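3.2 Collection setup and episode structure

The Rinlow set covers contact-rich steps in desktop and server service work, with the processor as the main part handled. All episodes were recorded in a single cell at the Hitstead site, using one arm, one parallel-motion gripper and two kinds of view: a fixed camera that looks over the work table, and a small camera at the wrist. An operator drove the arm through the Fivia teleoperation interface. No scripted motion was used during contact, and the arm speed limit was left unchanged between targets.

We split the targets into mockups and real machines. The mockup is a printed gray plate that carries a processor socket, plain blocks and a slot strip. It gives the operator open access from above and lets the socket position be changed between sessions without touching a chassis.

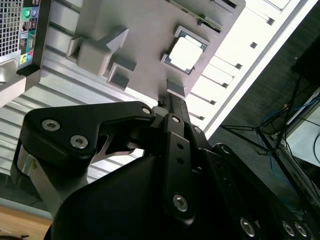

Figure 4a. Wrist view over the mockup plate, with the socket and heat spreader beyond the gripper.

Real machines bring in walls, cables and neighboring parts that the mockup leaves out. The approach path is narrower, and the wrist has to be turned early to keep the arm clear of the case rim. Policies trained on mockup episodes alone tended to learn a straight descent, and this transferred poorly. We therefore kept both target types in every training split.
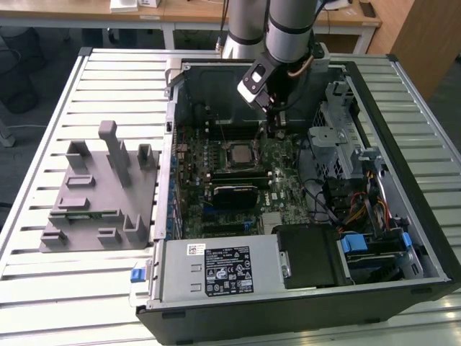 Figure 4b. Fixed view of the arm reaching into an open tower, with a fixture plate beside it on the slatted table.

The final set holds 400 episodes recorded by 22 operators. Each episode carries a target type, a task label and an outcome mark entered by the operator at the end of the run. Stamatia Psarras reviewed the outcome marks against the wrist video and corrected those that did not match. Failed runs were kept – they supply most of the examples of recovery after a missed grasp – but are weighted separately in training (Section 4).
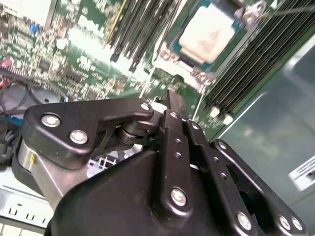

Surface appearance was a further source of variation. Heat spreaders were presented both clean and with thermal paste on them, and no attempt was made to even out the lighting. Bright reflections from bare metal remain in the wrist video. In early tests, a segmentation step based on the Szekeres baseline lost the edge of the processor under glare, so the policy takes the unsegmented wrist image as input.

Transfer episodes are divided into a grasp phase and a placement phase. The phase boundary is set at the first frame in which the part is clear of its support. During transfer the held part can hide much of the area below it, and the fixed view is then the main source of information on the remaining distance to the board.

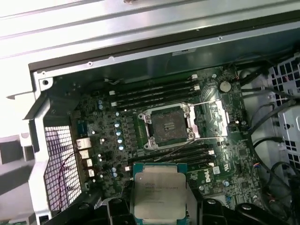

Figure 4c. Wrist view of a processor held between the gripper fingers over a motherboard, with the socket load plate open.

Both video streams are stored with the joint positions and the gripper opening. Frames before the first commanded motion were removed. Operators rested for 2 minutes between blocks, and no block mixed target types.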